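Home | Machines | Gallery | Notes | Contact

Gallery: Kitchen Cell, Simulated Arm Setup

Haveo is the kitchen cell in the Larnbridge simulation set. It has one white arm with a parallel gripper, an open shelving unit and a run of built-in cabinets. Povilas Jõgi keeps the cell's configuration and made the changes listed on this page. The page was last edited 2018-03-26.

Most of the setup time goes into the gripper. Finger closing force was too high for thin items, which made the contact solver push them through the finger pads. The limit was lowered in two steps, and the physics step rate was left alone. Each setting was run for 3,000 cycles before the next change.
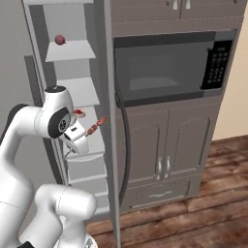

Long, thin items also need their own release rule. With the default rule the fingers open as soon as the wrist reaches its target pose, and any leftover sideways speed goes into the item. The cell now holds the wrist still for 124 ms, then opens the fingers at half speed. Round items keep the default – they showed no change in testing.

Shelf collision shapes were rebuilt at the same time. The old shapes came straight from the visual mesh and had small gaps where boards meet the sides. Each board is now a single box. Load time dropped, and the planner stopped reporting false contacts at the wrist.

Still open: the joint 2 damping value was copied from the Szulc cell and has not been checked against this arm. Until it is, keep joint speed at or below the limit in the configuration file. Log any planner fault under item 104.

Related
Grevgate: gripper calibration log
Szulc cell: joint damping tables
Larnbridge: collision shape checklist
Haveo: change list, May

Previous | Next | Back to gallery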